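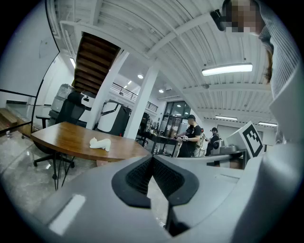

View from a Mandis hand-held gripper in a shared workshop, with a curved wooden table and a small white sculpted object ahead of the grip pad.

Mandis (hand-held gripper kit)

Mandis is a hand-held gripper kit sold by Priltus for recording how people pick things up, so that a robot arm can be trained on the recordings later. I keep this entry for the wiki because I've used the kit more than I've used my own toaster this year, and because the old page was mostly copied from the sales sheet. It's written the way I talk, sorry in advance to the style guide people.

Overview

The kit is a gripper body you carry around, a camera that looks out past the grip pad, and a set of printed cube markers. You squeeze, the jaws close, you move the thing wherever you want it to go, and the camera records the lot. The footage goes through a program called Wi (yes, it's really called that, and yes, searching for help with it is as bad as you'd think), which works out where your hand was the whole time. What you get at the end is a folder of short clips, each one paired with a motion path.

Priltus sells it mainly to small labs and teaching workshops. There's a more expensive line with a real arm, named Wandura, and the two are meant to go together. You collect with Mandis and play back on Wandura. You can buy either one alone, and I know of several places that only ever bought the hand-held part.

Body and grip

The body is light gray and pretty chunky. The black textured rubber pad sits in a dark V-shaped recess, and it's the part I like best. It holds on to odd shapes well — small figures, bottle caps, a wet sponge — and it hasn't gone shiny on me yet. Flat things are harder. A single sheet of paper on a table is close to hopeless, and a credit card takes practice.

The trigger is stiff for the first week and then loosens up. People with small hands tend to use two hands at first, which the manual says not to do, and the recordings do come out jerky that way. I'd love a smaller handle as an option. I wrote to Priltus about it in May and got a friendly answer that didn't promise anything.

Markers and tracking

Each cube marker is white with a black square pattern printed on it. Wi uses the pattern to tell how the parts of the gripper sit relative to the camera, so a scratched or greasy face will hurt your results. Wipe them with a dry cloth. I used a kitchen spray once and took half the ink off one side, and the replacement took ages to ship.

Tracking works best in a room with plenty of stuff in it. Chairs, railings, columns, shelves and light fixtures all give the software something to hold on to. A big open workshop with a staircase and a mezzanine is great. A plain white hallway is awful! Other people moving around in the background are fine in my experience, as long as they don't fill most of the view.

Recording a session

A normal session is one task done over and over. Set an object on a table, start the clip with a long squeeze, pick it up, put it down, stop the clip with another long squeeze. Move the object a little and go again. Priltus suggests 225 clips for a simple pick-and-place task, and I've found that's a fair number if the object is easy. I did 124 for a small figure once, got impatient, and the arm kept reaching just short of it. Going back and finishing the set fixed most of that.

The battery is rated for 8 hours. I've never run one flat in a day, though I also take long lunches. Charging is over a plain cable on a normal plug, and the gripper can't record while it charges, which bugs me more than it should.

Software

Wi runs on an ordinary desktop computer with a decent graphics card. It's slow on laptops. The main screen shows your clips in a grid, green for good and orange for anything it couldn't follow, and you can throw out the orange ones with one click. I'd still look through them first. Plenty of mine were fine apart from a bad second at the start, and the trim tool rescued them.

Export is to open formats, so you aren't stuck with Wandura. The file names it picks are very long and there's no setting for that.

Price and availability

The basic kit costs 2000 dollars and comes with the gripper, one set of markers, a charger and a license for Wi. Spare pads are sold in pairs. There's a rental plan too, by the month, and for a class or a single project I think it's the better deal — the deposit is reasonable and they let you keep the unit a few extra days if you ask nicely.

See also

Wandura (robot arm)
Wi (software)
Cube marker care and cleaning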